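February, workshop notes, Brimasent portal job

Started on the north jamb at 8.30. The mason's marks on courses 3 to 7 are now all traced and in the blue folder. Two of them match the marks from the stair turret, which supports Rekha's idea that the same team did both. The building accounts give a payment to one Brurnix, "maistre masson", but don't say for which part, so I am leaving the name in pencil on the drawing.

Lime putty for the repair mix is the batch from Chowdary. Sieved it again, still a few lumps. Test cubes made up at three strengths, labelled on the underside. Don't move them off the lower shelf.

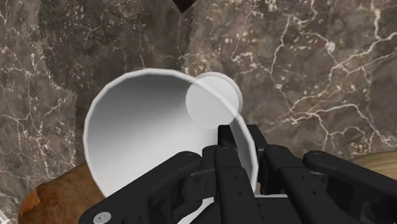

The archivolt is the harder part. The inner order was recut at some point and the profile is shallower than the one in the old survey by nearly 3 mm, too even to be weathering. I think the lower voussoirs are original and the top ones are replacements. Rekha Chacko disagrees and wants the bed joints looked at first. For the colour trials on the column shafts we need a stone with brown and grey in it and thin white veins that branch like the ones under the white bowl, so I have asked Prirkora what they can get. Plain grey will look wrong next to the surviving base.

Ordered: 50 kg sharp sand, 36 stainless dowels, more tracing film. The 800 grit paper has run out as well, add to next order.

Left to do on the portal:
South jamb, marks and tooling
Date panel, raking light, after dark if the scaffold lamp is back
Check whether the lintel is one piece or two
Second opinion on the keystone

Stopped at 4.15. Dust sheet is over the finished courses, please leave it down.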